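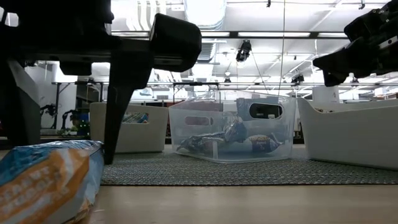
Open day at the Vanenell robotics lab in Indthorpe this afternoon and I have been grinning since I got home. Going to dump everything in this thread before I forget it. Bear with me, it's long!

First off, I had no idea you could get this close. I was picturing a glass wall and a guy with a microphone. You stand right by the table and people just talk to you while they work.

The task they were showing was snack sorting. Bags of chips and whatnot, bins on a mat, two grippers hanging over the lot. I know how that sounds. I stood there for most of an hour.

Hui-mei Ko was running our group and she was so good at this. First question from the crowd was "why snacks" and she lit up. A snack bag is shiny, it's squishy, it crinkles into a new shape every time you touch it, and the printing goes all over the place. Apparently a nice hard box is a vacation by comparison.

Also clear plastic! One of the bins is see-through and I'd never thought about what a pain that must be. You can see the bags through the wall, so the software has to work out that there IS a wall and you have to come in from the top. My cat has not solved this problem.

The control software is called Pan. It's made in-house. I asked if it stood for something and got three different answers from three people, so I'm going with the cooking kind.

Pan learns from people doing the job by hand first - somebody steers the arms through a pickup, over and over, and all of it gets saved. For the snack table they're at 1512 of those so far. Tsz-kin Chow did 389 of them himself and says he can't look at a bag of chips the same way anymore.

They let us try steering!! Two minutes each. I want it on record that I got one bag off the table. I also want it on record that I then held it over the wrong bin for ages because left and right stopped meaning anything to me.

A kid of maybe nine went right after me and was better at it in ten seconds. Didn't even look at her hands. Hui-mei asked if she was free in the summer.

Favorite moment: on one of the runs where Pan was in charge, the finger came down, touched the bag, slid off, and went back for a second try a little lower. The whole group went "ohhh" like we were watching a toddler on the stairs. It got it on that second go and people clapped.

It did miss some, too. One bag got dropped between two bins and just stayed there until Tsz-kin picked it up. I liked that they didn't rush to hide it. He said dropped bags are the ones they go back and study.

Somebody asked about speed and the answer was basically "you'd beat it easily." They're working on getting it right first. Speed is a job for next year, along with a new set of fingers from Steseo that everybody on the team seemed very excited about.

Look up if you go, by the way. There's a ton going on at ceiling level, camera mount and cables and a huge duct. I walked into another visitor because of it. Sorry, man in the green jacket.

They're doing another one in January, same deal, come to the front desk and they'll put you in a group. Wear shoes you can stand in. I'm going back and I'm getting my bag in the RIGHT bin this time.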